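Teaching a robot to keep to the road when nothing is painted on it

19 May 2023

The road out of Cullgate has no centre line and no kerb. For the team behind Brumus, a four-wheeled outdoor robot, that was the reason to go there.

"Most lane-keeping work leans on paint," says the project's lead researcher, whose group at the Manninen laboratory has spent two years on the problem. "Take the paint away and a lot of methods have very little left to hold on to. We wanted one that starts from the edge of the tarmac and the grass beside it."

The method, which the group calls Skullideck, learns from recorded drives. A person steers the robot by remote control while it stores what its camera sees and what the driver does. Afterwards the software goes back over each recording and works out which patches of ground the wheels later passed over. Those patches become the training labels, so no one has to sit and draw outlines by hand.

The team made 340 drives in all and threw out a good number. "We kept 229," the researcher says. "The rest had steering faults, or the clock on the camera had drifted from the clock on the wheels. You can't label anything if those two disagree."

In the March tests the robot drove itself over stretches of up to 100 metres. An earlier version, trained on hand-drawn labels, was run over the same ground. The new one needed fewer corrections from the safety driver, though the researcher is careful about how much to read into that.

"It's one kind of road. The verges are grass nearly everywhere we went. I'd like to see what it does with gravel running into gravel before I claim very much."

Strong light was the hardest part. When the sky washes out on one side, the camera's exposure shifts and the far end of the road loses detail.

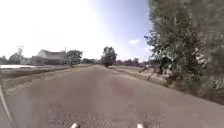
"We tried cropping the top half away and it got worse," the researcher says. "The trees and the skyline seem to help it judge which way it's pointing. So we left them in and trained with the brightness changed at random."

Shade from roadside trees still causes trouble — the robot sometimes slows for a dark patch as if the tarmac had ended. The group has set aside 202 short clips of such cases and is using them to test each new version.

Next comes a narrower lane with a hedge on both sides. The recordings will be released once the clock problem has been written up properly.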